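Tips for reading the revenue numbers of your small website

I keep a site with 156 articles about home repairs and toys, and for a long time I opened the ad report every morning and understood little. These habits helped me.

Look at revenue per article, and only once a week. I do it on Sunday, before lunch. Daily numbers go up and down too much.

Write the source next to each sum - search, newsletter, or other sites. In Prullora you can add this as a label, but a simple spreadsheet is also good.

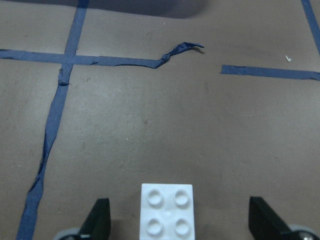 Blue tape on the floor, white brick at the front.

Do not mix ads and partner links in one column. My best page had 609 visits in January and earned almost nothing from ads, but the links paid well. In one column I would not see it.

Old articles need a second look before you delete them. Change the title first, then wait one month.

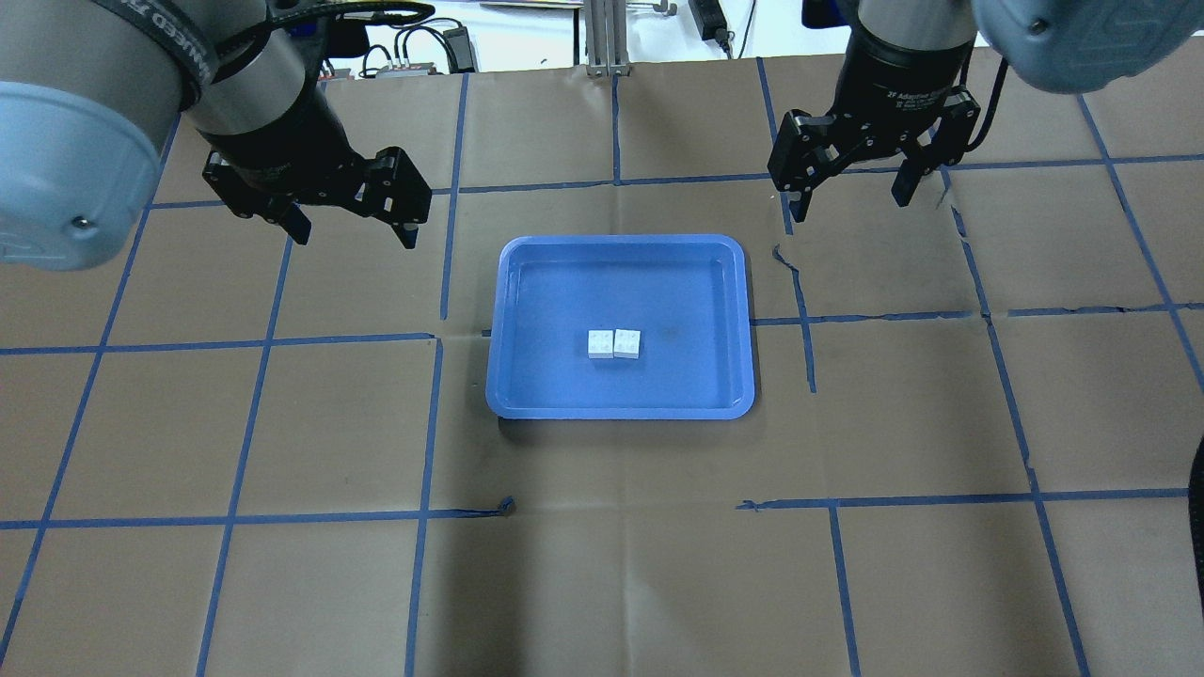 Two white bricks in a blue tray.

Save a copy of the report at the end of each month. When I moved from Bindeo to Prullora, the old numbers did not come with me.

Poul Þorgeirsson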